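Section 4: Setting out the shape board and blocks

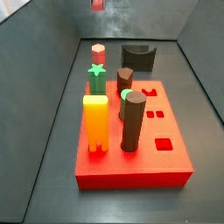
R. Balogun

4.1 Before you start

This section covers the placing of the board in the tray, the sorting of the blocks and the return of both to storage. It applies to the Konton shape set with the red board. Sets with the two-part board are dealt with in Section 6.

Work on a level table. The table should be able to carry the tray with an adult leaning on one edge. Do not set the tray on a stool or across two chairs.

CAUTION: Small blocks are a choking hazard. Keep them away from children under three.

4.2 Placing the board

1. Empty the tray and wipe the floor and walls with a damp cloth. Dry the corners, where water collects along the seams. 

2. Lay the board flat on the floor of the tray with the shape holes facing up. The long side of the board runs the same way as the long side of the tray.

3. Check that the board does not rock. If it does, lift it and look for grit or a stray block underneath.

4. Leave a gap between the board and the tray walls wide enough for a hand. Blocks that miss the board will end up in this gap and must be easy to pick out.

Note: The board has no fixings. Do not glue or tape it to the tray.

4.3 Setting out the blocks

1. Take the seven blocks for the exercise from the storage bag.

2. Stand the tall blocks first. The yellow-orange block goes upright on the near end of the board, notch down, so that it rests on its two short legs. The brown cylinder stands to the right of it on its flat end.

3. Place the green block behind the brown cylinder with the curved face up. It may be partly hidden from the near side – this is acceptable.

4. Put out the remaining blocks. Their order is not fixed.

5. Make sure that no hole needed for the exercise is covered.

Note: A notched block placed notch up will still stand, but the user may take it for a different shape. Turn it over before starting.

4.4 Matching shapes to holes

Begin with the larger square hole, at the near right corner. Continue with the two small square holes, which lie side by side, and leave the curved hole until last. Beginners often try a small block in the large hole. Let them do so and then offer the small hole.

A block should go in under its own weight or with light finger pressure. If it sticks, take it out, turn it and try again.

CAUTION: Do not strike blocks with a mallet. A forced block can split the edge of the hole, and a split board cannot be repaired.

4.5 Clearing away

1. Lift all blocks off the board and count them back into the bag. Seven should be returned.

2. Raise the board by both ends. Shake it gently, holes down, over the tray.

3. Wipe the board and leave it to dry on its edge – never on a radiator.

4. Store the board flat. Stack no more than 20 boards on one shelf.

Replacement blocks are ordered singly from Radden under part number 1328. State the shape and colour required.

Section 4 revised 1/2/18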